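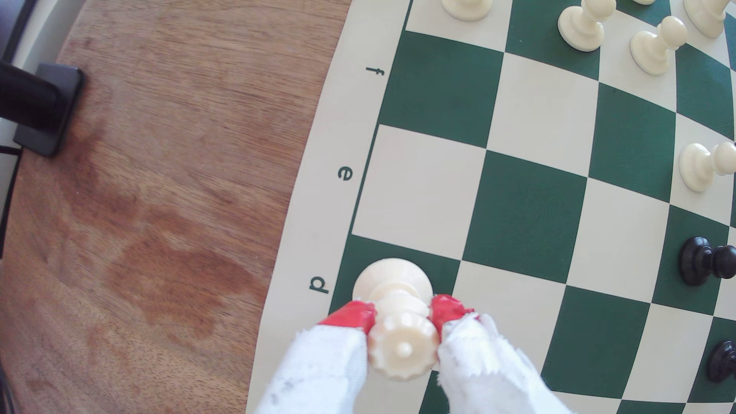
Skanura Bench Costs is a small set of purchase records, quotes and running notes for tabletop robot work. We put it together after our second budget request came back with the same question as the first: why does the bench cost so much more than the arm? The short answer is that the arm is the part with a price list. Look at a gripper closing on a chess piece and try to match what you see to a quote. The fingers are wrapped in white cloth, a little frayed, with loose threads and gray smudges on one side, and the tips have red pads pressed against the piece. Wraps and pads like those had no line in any proposal we received. Neither did a table, a board, a post fixed down beside it, or the hours it takes to get all of them to agree with each other.

Read this before you use the numbers in a request of your own. Some of them are good. Some of them are only the best we could get out of people who wanted to sell us something.

Last updated: May 5, 2022

What is in the set

There are three files. All are plain comma-separated text and open in any spreadsheet program.

quotes.csv holds one row per line item from four written quotes. Vendors split things up differently, so we kept their wording in one column and our own category in the next. If you disagree with our category, change it. We argued over a few of them ourselves, mostly mounting hardware, which one vendor treats as part of the arm and another treats as your problem.

spend.csv holds what was paid, by order. It includes shipping, import charges, returns and restocking fees. It also includes small local purchases such as tape, fabric, clamps and cable ties. Many groups leave these out as noise. We left them in and they are the most useful part of the file.

labor.csv holds hours logged against the bench, with a short free-text note. It has no pay rates. Multiply by your own.

Where it came from

The records cover two benches used for pick-and-place tasks with household and game objects. One was bought as a package from Norker. The other was put together from parts, with an arm ordered through Arow and a gripper from Sung. They were never meant as a fair comparison and should not be read as one. They were bought under different budgets, for different people, and the second bench got the benefit of every mistake made on the first.

Quotes were typed in by hand from the paper or the emailed copy. Spend came from the accounting export. Labor came from a sign-in sheet, and it has the problems you would expect of a sign-in sheet.

Columns

item_text - the vendor's own words, spelling left alone.
category - arm, gripper, fingertip, mounting, table, sensing, objects, computer, safety, training, service, other.
quoted - price before tax. Blank means not quoted. Zero means the vendor wrote zero or "included".
paid - price after tax and shipping.
needed_at_start - yes or no, in our judgment, looking back.
source - quote, order, receipt or memory. Treat memory rows with care.
note - free text.

Please keep the difference between blank and zero. "Included" turned out to mean several things, and in one case it meant included in a service plan that was itself not included.

What we think the records show

The quoted price is a poor guide to the first year. We expected to be off on sensors and computers. We were closer on those than on the dull stuff. Fingertips, wraps and pads are cheap one at a time, and every vendor we talked to waved them away on those grounds. Fine, but they get ordered again and again, each order carries shipping, and somebody has to fit them and check the grip afterward. The fingertip rows in spend.csv look silly next to the arm. Put the matching labor rows beside them before you decide.

Objects are the other category people skip. A chess set sounds like a trivial purchase, and the first one is. Then you find out that a roll-up board and a rigid board are different test setups, that pieces from different sets have different shapes at the collar and crown, and that if you want to repeat a task next year you should have bought spares from the same batch. Buy extra on day one. We did not, and one row marked "objects" is us paying too much for a matching set.

Tables get bought by whoever has a table. We do not object to wood. A used wooden top with stains and an uneven color is a perfectly ordinary work surface and it takes screws well. But decide before the arm arrives whether you are allowed to drill into it, and whether a plain, even background matters for your camera work. Both of those turned into meetings.

Service plans look worse in the records than they may deserve. Neither bench had a major failure in the period covered, so the plans show up as pure cost. A single dead joint would change that picture. With only two benches, we can't tell you how likely a dead joint is, and we would not trust a seller who claims to know.

What the records do not show

They do not show that building from parts is cheaper. The totals lean that way, and we have already seen them quoted to make that point. The parts bench had an experienced crew, and its labor sheet has gaps in March, when most of the mounting work was done. Fill those gaps honestly and the lead shrinks. By how much, we don't know.

They do not show whether any of this was worth buying. There is no column for results. We were asked to add one, some kind of cost per successful grasp, and said no. Success was judged differently by different people, and a gripper holding a queen by the top for one moment says nothing on whether it set her down on the right square. Put a dollar sign in front of a number like that and it will end up on a slide.

They also do not cover building costs, insurance, or software licenses paid for centrally.

Using it for planning

If you have a quote in hand, start with the category column. List every category that has no line in the quote and ask the vendor about each one in writing. Phone answers do not count. We got a friendly phone answer on replacement fingertips and a rather different one once it had to be typed.

Next, go through the needed_at_start rows. Anything marked yes that your quote leaves blank should go into your request now. Going back for more money later is possible, but in our experience it takes longer than shipping does.

Then add labor. Use our hours only if you have none of your own, and assume they are low.

Please don't scale our totals up to a larger lab by multiplying. Some costs are shared between benches, some are not, and the set is too small to sort out which is which. A person who needs ten benches should be talking to people who have ten benches.

If a vendor offers you a demo, ask to bring your own objects and ask to see the spare fingertips. Look at the fingers themselves, too. Clean new padding tells you very little. Ask when it was last changed and who pays for the next set.

Known problems

Some receipts for small purchases were lost, and those rows were rebuilt from memory. They are marked.

Returned items appear as two rows, one positive and one negative, except for a restocking fee that was booked under "other". Sum by order to avoid counting it twice.

Prices have not been adjusted for anything. Old quotes go stale fast and ours are no exception.

The vendors have not checked or approved these files. Norker asked to see the package quote before release and sent back a correction to a part name, which we made. The price stayed as written.

Reuse and corrections

You may copy, change and share the files for any purpose. Keep this README with them, mainly so that the part on what the records do not show travels along with the totals. If you send us records from your own bench, include the blank lines and the embarrassing ones. Sales sheets we can get without your help.

Contact: Skanura Bench Costs, through the project page | Copyright 2022 Skanura | Back to top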